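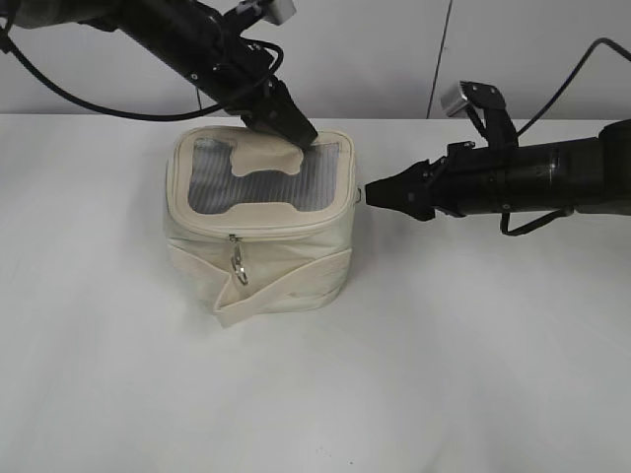 Two arms and one canvas bag at the Kellcombe open day.

I went to the Jirkon open day at Kellcombe in September mostly for the cookies, and I will admit that up front. My neighbor had a spare ticket, the weather was nice, and I figured I'd look at a few machines, nod politely, and be home by lunch. I ended up staying until four, and I have been talking about a cream canvas bag to anyone who will sit still ever since.

The big hall had the showy stuff, with music and a crowd three deep. The demonstration I liked best was down the hallway, where a pair of black arms was working on a soft little bag with a zipper. Ilham Chraibi was running it that afternoon, and she told us the job of the day was getting hold of the zipper and opening the lid. Well, I have raised two kids and packed more lunches than I could ever add up, and I thought, how hard can that be?

Pretty hard! A canvas bag gives when you press it. It sags and leans over, and it never sits quite the same way twice. Ilham said they had logged 2,379 tries at it since spring and counted 1,981 of them as good. She gave us both numbers without anyone asking, and I liked her a great deal for it.

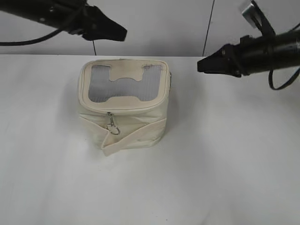

The bag between turns, with the zipper pull hanging at the front.

My opinion, for whatever it's worth (I taught fourth grade, I'm no engineer), is that open days ought to have a lot more of this and a lot less of the music. When a company shows you only the polished five minutes, you go home either dazzled or frightened, and neither one is much use to you the next time somebody at the town meeting wants to talk about automation. But stand for an hour by a table while a machine works away at something your own hands do without thinking, and you come home with a feel for the size of the thing. You know a little of what it can do and a little of what it can't, and you can have a sensible conversation with your brother-in-law.

I also think the waiting is good for people. There was a boy next to me, maybe nine, who started out bored and was whispering "come on, come on" before long, exactly the way he might at a ball game.

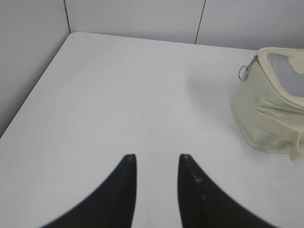

Ilham let us look at the view from the wrist, too, and I found I was leaning to one side as if that would help. It made me think about how much I know of a bag from touching it, and how little I'd know if I had only my eyes to go by. I went home and zipped my own purse with my eyes shut, just to see. You should try it.

I do have a complaint. The hallway room held 50 people at most, and they'd let in 600 for the day, so plenty of families walked right past the door. Next year I'd put the bag in the big hall and give folks chairs.

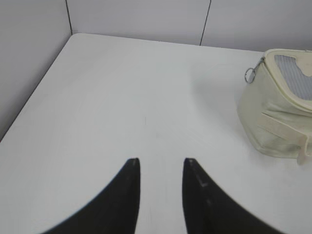
Gilang Pelupessy wrote in to say that chairs would be fine by him, but he'd want somebody explaining the failed tries as they happen, and he wonders whether the good ones were counted by the same people who built the thing. I think that's a fair question, Gilang, and I didn't think to ask it. I'll put it to Ilham if they have me back, and I'll bring my own cushion.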